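Pre-season boat check, Skivora kayak fishing group
Filled in by Diệp Ngô, 19th October

Right, this is my own list with my own scribbles after each item, so take what's useful and ignore the moaning. It covers the two pedal kayaks and the little aluminium skiff. OK means OK, WATCH means it'll do for now, and FIX means it stays on the trailer.
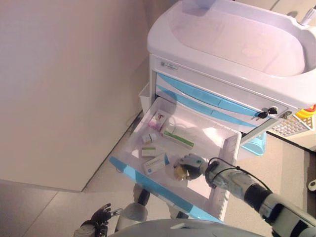
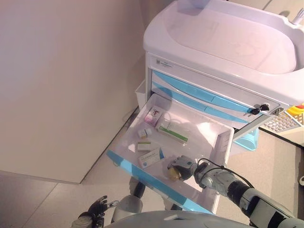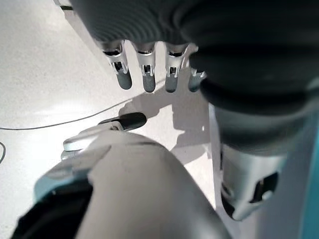
1. First aid and small spares. OK, mostly. I went through the whole kit box on the kitchen floor and the plasters had gone to mush again (every year!), so those are new, and the eye wash is in date until June. I'd love proper storage for all this, something like that white medical cart with the light blue strips on its drawers and the key hanging in the lock, but it'd never fit in my garage with three boats in there. For now it's two dry boxes from Predbridge, one marked HOOKS AND CUTS and the other marked EVERYTHING ELSE. Side cutters live in the first one. Please put them back.

2. Lifejackets. One FIX. The red Holmgren has a cylinder that wasn't screwed home, which gave me a bit of a turn, I can tell you. I've tightened it but I want the whole thing looked at before anyone wears it. The other three inflated fine by mouth and were still firm next morning. Crotch straps on all of them, and yes, you do have to wear them.

3. Hulls. OK on both kayaks. Scratches along the keel of the green one from the slipway at Durmont, none of them deep enough to catch a fingernail. I filled each hull with a couple of buckets of water and left it on trestles over lunch. Not a drip from the green one, and one tiny bead by the rear scupper on the sand-coloured one, so I'm calling that WATCH.

4. Hatches and seals. WATCH. Front hatch seal on the green kayak is going flat along one side. It still shuts, but you can feel it isn't gripping the way it used to. New seal ordered.

5. Pedal drives. OK. Stripped, rinsed, greased. Found half a yard of braid wrapped round the shaft on mine, which explains the grumbling noise I blamed on the drive all summer. Cables have a bit of slack and I've taken it up.

6. Rudder. FIX on the sand-coloured boat. The line is frayed right where it goes into the tube, down to a few strands. Don't be tempted to knot it, it jams. I did that once off the point and went round in a big circle for ages.

7. Anchor and line. OK. Trolley runs freely, quick release works with gloves on (try it with gloves on, it's a different job!). The skiff's anchor warp has been end-for-ended.

8. Skiff fuel and engine. WATCH. Started third pull. Fuel hose is a bit stiff near the bulb but there's no cracking. Kill cord tested twice. Serial number ends 2827, in case anyone needs it for the insurance form, because I always end up lying on the gravel with a torch trying to read it.

9. Radio, lights and flares. OK. Handheld charged and tested on low power. Head torch runs at 600 lumens, and it's plenty, so leave it off full beam when you're facing the rest of us. Flares all in date. The white stern light needed a new battery and now has one.

10. Trailer. FIX. Nearside bulb gone, and the winch strap has a nick about 15 centimetres from the hook. I've cut it back past the nick and restitched it but I'd still rather have a new one. Tyres pumped up, spare too. Wheel nuts done with the proper wrench this time.

Still to do before anyone launches: rudder line, the red Holmgren, trailer bulb, winch strap. If you've got a spare bulb in a drawer somewhere, bring it along and I'll swap you a bag of frozen mackerel for it.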